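水位記録

ヴィルネックの観測小屋では、川の水位を毎朝六時に読む。単位はミリメートル。値は紙の台帳に記入し、台帳は八月に更新する。クヌート・ハイトマンが引き継いだ時点で、棚には29冊あった。

前任者はエルス・ネイスという。引継書は3枚で、最後の項目にこう書かれていた。「第17冊の値は補正しないこと」。理由の記載はなかった。

第17冊を開くと、全日の水位が前後の年より一定量だけ高い。上流のハラース堰の放流記録と照合したが、対応する変化はない。量水標の零点がずれていたと考えるのが妥当である。彼は数値を表に起こし、町の事務所へ送った。

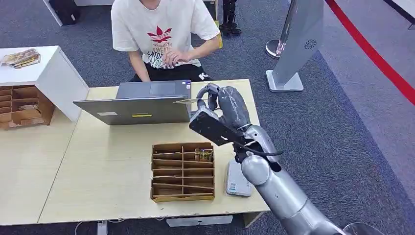
机上のノートパソコン。

返信はセヴリーヌ・エルヴューから届いた。差分が全期間で同一であれば定数を引けばよい、作業は半日で済む、とあった。計算上はそのとおりだった。

ハイトマンは量水標を見に行った。標柱は石積みの護岸にボルト四本で固定されている。現在の穴の下に、モルタルで埋めた古い穴が四つあった。間隔を測ると、差分と一致した。標柱は一年だけ下の位置に付けられ、その後、元の高さに戻されたことになる。

台帳の見返しには鉛筆で小さな横線が引いてあり、脇に「ここから読める」とあった。線の高さは床からではなく、ページの下端から測られていた。子供の字だった。

夜、彼はネイスに電話をかけた。
「娘が読んでいた年です」と彼女は言った。「背が届かないので、板を下げました」
「零点は」
「動いています。ですから補正はできます」
彼女はそれ以上説明しなかった。受話器の向こうで時計が鳴り、二人とも鳴り終わるまで待った。
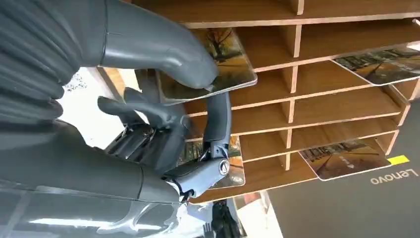 木製の仕切り棚と写真カード。

翌朝の水位は2,000ミリだった。彼は値を記入し、続けて引継書の写しを作った。最後の項目は原文のまま残した。理由の欄を新たに設け、しばらく考えてから、護岸の穴の位置と寸法だけを書いた。

事務所には、第17冊は原本のまま保管すると回答した。補正値は別紙とし、台帳には綴じなかった。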